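Lorkside shared workshop, gripper build notebook
March 2022

Picking up from my last entry. The second pair of hand-held grippers is together, the linkages move freely, and I've moved on to soft stuff. Gloves, to be exact! Audrey-Anne Chisholm bet me a coffee that I'd hate gloves more than I hated the dish towels, and I'm starting to think I owe her one. The job is simple to say: get every glove into the basket and back out onto the board, using only the grippers.

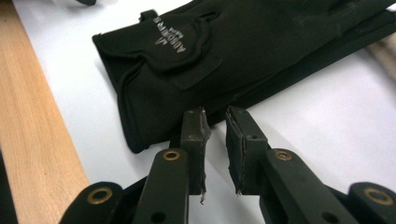
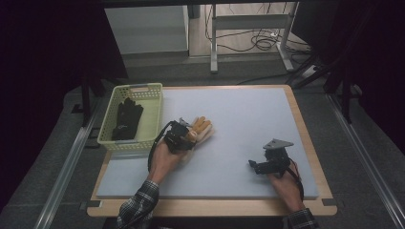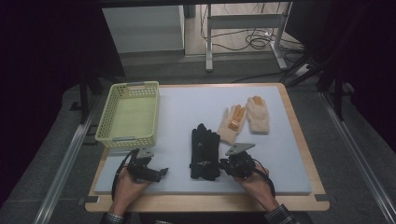
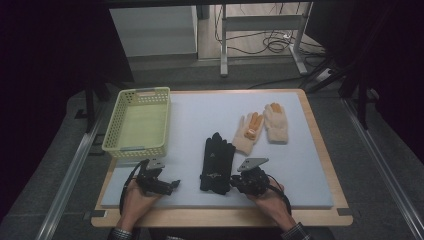

Gloves and grippers, job no. 718.

The knit ones with the orange coating are much nicer to work with than the black one. They've got some body to them, so if I come in low and pinch the cuff, it bunches up and I've got something to hold. The black one is slick and wants to lie flat, and when I close on the back of the hand the tips just skate over the fabric. Going for the cuff is better. Going for the closure tab is best of all, but then the whole thing swings around and I end up chasing the fingers with my other hand.

Pads. I know, I know. I cut the current set from the old sheet of grip material and the edges are chewed up and shedding fibers. They still grab, but the contact patch isn't the same from one finger to the other anymore and I can feel it when I squeeze. Seon-mi Ko says to round the edges before gluing and I didn't do that (I was in a hurry and it was late). New pads are on the list, from the Caditz sheet this time, with a proper radius on all four sides. If anybody has a better way of cutting that stuff than a knife and a steel ruler, please write it in the margin.

Pivots are good. I was worried about the eyelets working loose after the trouble on the first pair, but I wiggled every one of them before packing up and there's no slop I can feel. I'd still like to try the thin washers Seon-mi left in the Stellaslow drawer, at least on one finger, to see if the closing gets smoother near the end of travel. Right now there's a sticky bit in the last few degrees and I can't tell if it's the link rubbing or my trigger finger getting tired.

Cables are my other gripe. With both hands going, the loops want to drift in toward the wrists, and twice I had to stop and shake one out. I tried a wrap at the elbow, which helps on the left and does nothing on the right. Maybe a longer lead on the right, or just clip it to my sleeve. I'll try the clip first, it's free.

Did 30 passes before my hands gave out. Up to 12 of those had a slip I'd call a real drop, the rest were fine or at least fixable without starting over. I wrote the drops down on the Lambrakis pad by the vise, but my handwriting gets pretty bad toward the end, so treat the last few lines with some suspicion — I couldn't read one of them myself ten minutes later.

One thing I want to remember: slower is better on the approach, but not on the close. If I creep the fingers shut, the fabric slides out from between them. A quick firm close, then a pause, then lift. Audrey-Anne does this without thinking and I kept wondering why her gloves stayed put.

For next time:
Cut new pads, round the edges, let the glue sit overnight
Washers on one finger only, compare
Sleeve clip for the right cable
Ask Seon-mi where the 205 mm links went, I only found three in the bin
Buy Audrey-Anne that coffee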